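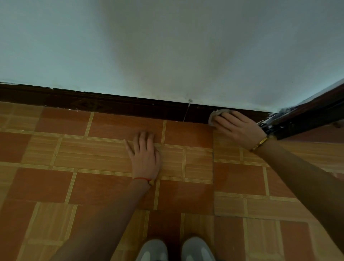

Which should be fixed first when comparing two grippers, the camera or the arm?

The camera. An arm pose can be read back from the joint encoders and repeated, but a camera that has moved between two runs leaves no record of it, and every success count taken afterward mixes two viewpoints. Lock the mount, record the calibration, and only then bolt on the first gripper.

Unit 5. Comparing end effectors on a contact task
Course notes, Vichien Tanasarn

5.1 Scope

This unit covers bench comparison of two end effectors on one arm, using wiping as the test task. Wiping is harder to score than pick and place. The tool has to hold a soft object, keep contact with a surface, and follow that surface where it changes direction. A baseboard has all three difficulties in a short distance: a flat face, a top edge, and an inside corner where it meets the floor or a door frame.

A person wiping low on a wall often plants one hand on the floor and works with the other. The planted hand carries load and the working hand is left to control force. A single arm on a fixed base gets its support from the base instead, so its reach near the floor is set by the mounting height. Keep this in mind when reading human demonstrations taken from a head-mounted camera. The wiping motion may transfer. The body posture usually does not.

5.2 Hardware

Arm: Sarkov, seven joints, wrist force sensor.
Gripper A: Plunari, parallel jaw, rubber pads.
Gripper B: Jitpraphai, two underactuated fingers.
Controller: Kamura, running the same impedance settings for both grippers.

The grippers differ in length. Enter the new tool center point after every swap and weigh the gripper with its adapter plate. If the payload value is wrong, the force reading drifts as the wrist rotates, and the error looks like a gripper fault.

5.3 Procedure

Mount the test board at floor height. Fold the cloth to the marked size and place it in the fixture. Close the gripper at the set force, lift, and wait for the force reading to settle before zeroing it.

Run 8 passes per gripper in each direction. Change the cloth after every second pass. Do not adjust stiffness between grippers, even if one of them is clearly doing badly. Retuning is a separate experiment and belongs in 5.5.

Log the following for each pass:
- normal force, full trace
- cloth slip, measured from the ink line to the finger edge
- length of board left unwiped
- any stop triggered by the controller

5.4 Reading the results

Plot force against position along the board, not against time. The two grippers will not travel at quite the same speed under contact, and time plots hide where the trouble is.

In the July bench session, Gripper A held the cloth with little slip on the flat face but lost contact at the inside corner. Gripper B reached into the corner and let the cloth creep by about 5 mm over a pass. Neither result ranks the grippers overall — the corner is a small part of the board, and creep only matters once the finger touches bare paint.

Report the median and the worst pass. A mean over so few passes says very little.

5.5 Exercise

Repeat the corner segment with Gripper A at two lower stiffness values. State whether the lost contact comes from the jaw width or from the controller. Include the force plots and your payload values. Cloth samples stay in the lab.

14 shares | 3 comments

mlindqvist
In 5.3, is the force sensor zeroed with the cloth in the gripper or before? I read it as with.

V. Tanasarn
With the cloth, lifted clear of the fixture.

tpk_bench
We had the payload problem from 5.2 and lost an afternoon to it. The adapter plate was missing from our weight.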